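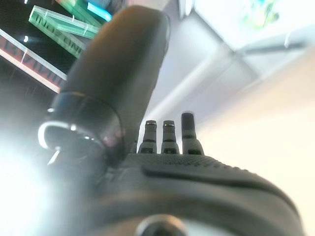
3. The insult and its users

Most studies of religious name-calling begin with what the name meant. This section begins with who could get away with saying it. Our material is the word "Pelagian" as it was thrown around in sermons, visitation reports and the occasional tavern complaint in the decades after the Synod of Dort. By then the historical Pelagius had been dead for well over a thousand years and was in no position to object.

The corpus consists of 316 passages, gathered by Laimutė Lapiņa from printed sermons and manuscript letters and sorted by speaker, target and tone. Tone was the hard part. Two readers, Lapiņa and Réjean Gosselin, marked each passage separately as technical, abusive or mixed, and then met to argue. The rules they settled on are generous to the preachers: if a writer gave any sign of knowing what Pelagius taught about grace, we did not count the passage as pure abuse, however red in the face he seems to have been when he wrote it.

3.1 Technical use

In its careful sense the word named a position. A Pelagian held that people could turn toward the good by their own strength, and that Adam's fall had set a bad example without ruining the stock. Nearly everyone accused of this in our corpus denied it, usually at length. The denials are often better theology than the charges. One country minister spends eleven pages showing that he is at worst a semi-Pelagian, and then seems to notice that this will not help him.

The half-measure deserves a note. "Semi-Pelagian" was a fairly young coinage at the time, and our writers handle it with the enthusiasm people reserve for new tools. It allowed a man to accuse his neighbor of heresy while keeping up the appearance of moderation. Vernon Melnyk has suggested to us that the prefix works as a courtesy, a kind of discount on the offense. We agree for the letters, where the two parties would have to dine together again. In the sermons we find no discount at all.

3.2 Abusive use

Once the word left the study it picked up odd company. It turns up beside "papist," which is at least an argument, and beside "Turk," which is hardly one. In 21 passages it is applied to people whose offense has no visible link to grace, free will or the fall. The offenses include late payment of tithes, dancing, and building a pigsty too near the churchyard wall. Gosselin proposed, with a straight face, that the pigsty might imply an undue confidence in works. The passage stayed in the abusive column.

What holds these cases together is the standing of the speaker. The word is Latin in flavor and carries the smell of the lecture hall, and a person using it claims a share in the learning behind it. When a parish clerk calls a tenant a Pelagian, the tenant is being told mainly that the clerk knows the word. Nathalie Simard's work on borrowed heresies makes a similar point about "Arian," though she finds more fear in her sources and less showing off. The difference may lie in the genre. Her texts are trial records, and people on trial rarely have leisure for vocabulary.

3.3 A word without a heretic

It is tempting to treat the abusive uses as decay, with a precise term going soft in careless mouths. The order of the evidence does not support this. Our two earliest passages are both abusive, and the most exact definition in the whole corpus comes late, from a preacher who was tired of hearing the word misused and said so. His sermon, preached on 28th February before what he calls a thin and coughing congregation, sets out the teaching of Pelagius under five heads, refutes each, and closes by calling the neighboring minister a Pelagian. We have not been able to discover what the neighbor had done.

Min-kyu Son, reading an earlier version of this section, asked whether anyone in the corpus ever accepted the label. There is one possible case. A schoolmaster, charged with telling his pupils that they might do better if they tried, replied that if this was Pelagian he did not see how a school could be run on any other footing. The consistory recorded his answer without comment and renewed his post in March. Whether this counts as toleration or as a shortage of schoolmasters is a question the minutes leave open, and we return to it in Section 4, where the same consistory deals less kindly with a bookseller.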